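The Sock Problem
Machines can build a car door. Can they hang up the wash? 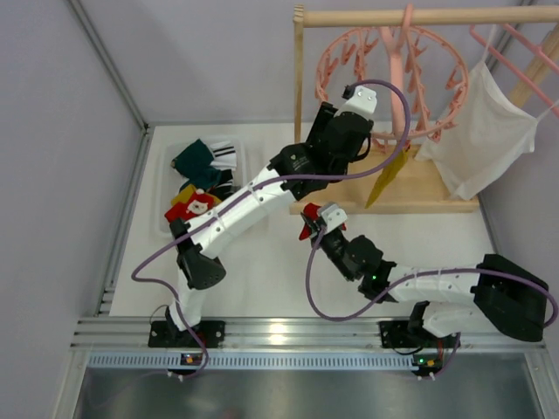 Asnakech Asfaw has spent most of her working life around industrial robots, and for a long time she thought laundry would be easy. She ran a welding line at Tapsell before she moved to Erkovus, a small company that wants to sell robots to care homes and hotels. A welding robot repeats a path to within the width of a hair. A sock weighs almost nothing and breaks nothing if you drop it.

"I gave it 2 months," she says. "We are in the third year."

The trouble is that cloth has no fixed shape. A door panel looks the same every time it comes down the line. A sock can lie flat, balled up, inside out or under another sock, and it changes again as soon as something touches it. The robot has to work out where the edge is, pinch one layer without picking up its neighbor, and carry it to a clip that swings when bumped.

The usual test at Erkovus goes like this. Small items go in a plastic bin. A hanger with clothespins on it hangs from a wooden rod. Two arms have to get the items from one to the other. There are plenty of colors and patterns, stripes included, and stripes cause more grief than you would expect. A fold in striped fabric can look like an edge to the software.

On a good morning the arms hang 12 items in 36 minutes. Asfaw's mother, who visited the lab in November, did the same load before her tea was ready to drink.

Hamdia Abera, who manages linen for a group of hotels, went to see the system last year and came away with mixed feelings. Her staff already work with machines. Big ironers press sheets, and folding machines handle towels by the thousand. What she can't buy is something to sort the small stuff: napkins, aprons, kids' bathrobe belts, the odd thing a guest left in the bed.

"That is where my people's hours go," she says. "If a machine is slow but it runs all night, I can live with slow. I can't live with somebody standing next to it all night."

Right now somebody does stand next to it. When a clip won't open or a piece of cloth falls behind the stand, a person steps in and puts it right. Erkovus logs each of these as an assist. A typical run has 13 of them. Asfaw says the number she needs to reach before a hotel trial is 2.

Other companies have picked narrower jobs. Prostlow makes a machine that loads trays into a commercial dishwasher, and it does this well as long as the trays are its own. Skusero sells a cart that moves parts bins between benches in small workshops. It doesn't touch the parts. Both companies have paying customers, and Erkovus does not.

Asfaw isn't bothered by the comparison. She thinks a machine that can handle cloth will be able to handle a lot of other things that bend, such as bags, cables and bandages. Her team now spends most of its time on grip. The latest version closes more gently and checks the camera again before it lifts, which adds time to every item but has cut the number of drops.

Abera has asked to come back in the spring. She plans to bring her own napkins.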